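READING A BUS TIMETABLE OUT LOUD
Speaker notes, Friday, October 4, 2024

(Title slide is up while people find seats. Don't start till the urn stops rattling.)

Hello everyone, thanks for coming. I'm going to talk about bus timetables for most of an hour, and I can see from a few faces that you came in with a friend who promised it'd be more fun than it sounds. It might be!

I used to drive the 82. Terville to Grurton, out along the creek, past the high school and the big hardware place, up the hill, and then the long boring bit. After that I went into the office and started making the timetables, and that's when I found out how differently a thing can look depending on which side of the windscreen you're on.

(Slide 2, the old 82 timetable. Give them time to squint.)

Right, have a go at this one. It's a Tuesday, you're at the high school, you want to be in Grurton by lunch. When's your bus? Shout it out when you've got it.

(Wait. Really wait. Somebody will say 11.14. It's wrong, there's a footnote.)

The 11.14 has a little b next to it. The b is on the back. The b says it doesn't run past the high school outside term, and that would be fine if the timetable told you when term was. My mum rode that bus for years and she never used the timetable at all. She went down to the stop after the news finished and waited. I reckon half our passengers were doing the same.

So the talk's really about that. How do you make a page of numbers that my mum would pick up?

(Slide 3)

First thing I did, and I recommend it to anyone who writes anything for the public, was read one out loud over the phone. I rang my friend Wondimu Weldu, who'd just moved to Terville and had no car, and I said I'd be the timetable and he could be the passenger. He asked me when the next bus was. I said, "Which direction?" He said, "Which directions are there?" And I looked down at the page and it said Inbound and Outbound. Inbound to where? Terville thinks it's the centre of the world and so does Grurton. Both names came off the next edition and we wrote "To Grurton" and "To Terville" at the top in big type. It took five minutes to change and two months to get approved.

(If they laugh, leave a gap. If not, straight on.)

Second thing was the stops. The 82 has 42 of them, and the old page listed every single one. We thought we were being generous. In practice people ran a finger along a row, lost it somewhere around the bowls club and landed on somebody else's bus. We cut the main table right back to the places people name when you ask where they're going, the hospital, the pool, Başaran's bakery (no, we don't get free bread), and put the full list on a separate panel for anyone who wants it. I got letters. One gentleman felt very strongly about the stop outside his house. It's still a stop, the bus still pulls up, he's in the panel.

(Slide 5, before and after side by side. Have a sip of water.)

A word about times between the listed stops, as I always get asked. Say we list the hospital at 9.10 and the pool at 9.19, and you're halfway between. What do you do? Most people guess the middle and get there a bit early, and they're right to. You can help by drawing the line on the map with the listed stops as fat dots and the others as thin ones, so people can see which two they're between. Put the map next to the table. Please don't put it on the other side of the paper.

(Slide 6)

Footnotes. I hate them and I couldn't get rid of all of them. The old page had letters from a to k, and g had been missing for so long that we had no record of what it used to mean. What I did was split the page. School days get their own table, school holidays get their own table, weekends get their own. Yes it's longer, and the printer grumbled. But you only ever have to read one, and you know which one before you start looking at numbers. The only note that survived was the one about the wheelchair ramp bus, and that's now every bus, so it's gone as well. Lovely.

(Slides 7 and 8 go quickly. They're only the holiday table and the weekend table. Don't read them out.)

Now the part I get worked up about, so bear with me. Connections. In Terville you get off the 82 and you get on the train. For years our bus was timed to arrive 2 minutes before the train left. On paper it was a beautiful connection and I'm sure someone was proud of it. I drove it. You'd come round the corner by the station with a full bus, get one red light, and everybody on board would watch their train go. People with prams, people with hospital appointments, all of them looking at the back of my head.

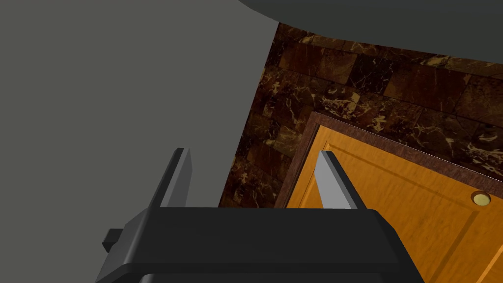
Slide 9 — gripper, fingers apart.

The page said there was a connection and the street said there wasn't. When I moved into the office I asked for more room between the bus and the train and I was told it would make the journey look slow. And it does! If you put it into Tadus, the planning software we had then, the total trip goes up and a little cell turns orange. Orange cells get noticed in meetings. A missed train doesn't turn any cell any colour.

Ferhat Eren was scheduling with me in those days and he had the good sense to go and stand at the station with a clipboard for a week instead of arguing. He wrote down who ran. Just that, who was running when they came off the bus. Then he asked management to come and stand there with him one morning, and one of them did, and in June we got our extra time.

I'd like you to take that home if you're the sort of person who makes schedules for anything at all, buses or school pick-ups or the church hall. Put the slack where the people have to change over. Slack in the middle of a route mostly gets used up by the driver dawdling (I dawdled, I admit it, there's a nice view of the reservoir). At the changeover it's worth having.

(Pause for questions here if the room's restless. Otherwise keep going to slide 10.)

Type and paper, quickly. The times in the afternoon used to be bold and the morning ones weren't. It's a very old convention and I've met people who love it. Hardly any of the passengers I asked knew what it meant. Some of them thought the bold ones were express. We write am and pm at the top of each block now, and we put a bit of white space at noon. The hours line up down the page so your eye can drop straight down the column, and every fifth row or so has a pale stripe behind it. Go easy on the stripe. Ours came back from the printer the first time in a fairly savage green and you couldn't read a thing in the shelter after dark.

And test it in the shelter, at night, in the rain, with your glasses fogged up. I took 3 different versions down to the stop by the pool and taped them up inside the case, and then I sat on the bench and pretended to be waiting for a bus. You hear some language. The version I'd liked best was hopeless, because the case has a metal bar across the middle that sits exactly on the line for the 5.40, the bus most people at that stop want. You'd never pick that up at a desk.

(Slide 11, the photo of the shelter case. Point out the bar.)

Someone's going to say, why bother with paper when it's all on the phone. I like the phone. I use it. But the phone tells you about the next bus and the paper tells you about the whole day, and if you're trying to work out whether you can take a job in Grurton that finishes at six, you want the whole day. You want to run your finger down and see there's a last bus and then see the one before it. Also batteries go flat, and Wondimu still has his on the fridge.

(Slide 12)

Last exercise. Under some of the chairs there's a copy of the new 82, and under the others there's the old one. Don't swap! Find me a Saturday bus from the hospital that gets to Terville in time for a three o'clock film, and put your hand up when you've got it.

(Let both halves go. Don't help the old timetable side. When most of the new side have hands up, ask the slowest table what's tripping them up and write their answers on the board, in their words. Then questions. Switch the urn back on.)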